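Sleep trackers: do we need a score for lying down?

2022-02-18

Several of you wrote in after the last issue to ask whether the Starer ring is worth having. I have worn one for 9 nights, and Vitória Pinheiro has worn hers since before Christmas, so between us we can say a little. I am not going to call it a review.

The ring costs 299, plus a monthly fee once the free period runs out. For that you get a number every morning. Mine went up and down in ways I could not match to how I felt. After the worst night I have had this year, up twice with a cough and awake from four, it told me my rest had been "restorative". Two nights later I slept like a log and was advised to take things easy.

Vitória likes hers more than I do. She says it made her go to bed earlier, and I believe her. She also says she now checks the score before deciding whether she is tired, and that part bothers me. She used to be able to tell.

The makers say their method has been tested on 1603 sleepers. I asked how those people were chosen, how old they were, and what the ring was compared with. I got a friendly reply which answered none of it and offered me a discount code. If anyone has had better luck, please forward what they sent you.

Horacio Zúñiga makes the opposite case, and he makes it well. His father was sent for proper tests after a cheaper band, a Dradell, kept flagging bad nights, and something was found that needed treating. Fair enough. But the family had been complaining about the snoring for years, and a GP could have been told about that for free.

What I would try first is dull. Get up at the same time for a fortnight, weekends included. Stop coffee at lunch. Put the phone in another room and buy a plain alarm clock. Keep a paper diary by the bed and write one line in it each morning, before anyone or anything tells you how you slept.

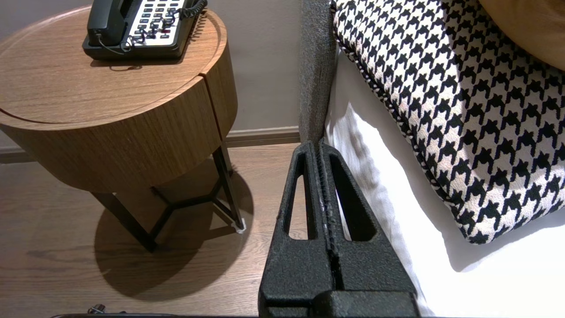

A round wooden bedside table with a drawer.

If you snore heavily, wake up choking, or nod off at the wheel, see a doctor and don't wait for a gadget to agree with you.

Eulalia Ocampo will take on the weighted blanket in March. She has been sent one by Godoy and has promised to be rude about it if it deserves it. Letters on either subject to the usual address, and please keep them short.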